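Vikisville Library Service
@vikisvillelibraries
4 Nov 2019

1/6 Our consultation on branch opening hours has now closed. We received 1,098 responses and thank all residents who took part.

2/6 Evening opening was the most requested change. From the new year, the Palamarchuk Road branch will close at 8pm on two evenings a week.

3/6 Saturday hours at all branches remain as they are. The mobile library will continue to serve its 39 stops.

4/6 Study spaces were raised in 87 responses. Ottilie Oberholzer, Head of Libraries, will publish a separate paper on seating and desks.

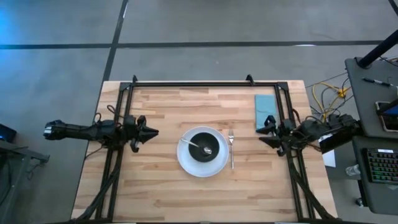
5/6 That paper will also cover bookable rooms, charges for local groups and the provision of sockets. Comments may be sent to any branch until it is published.

6/6 Printed copies of the consultation report are held at every branch desk. Large print is available on request.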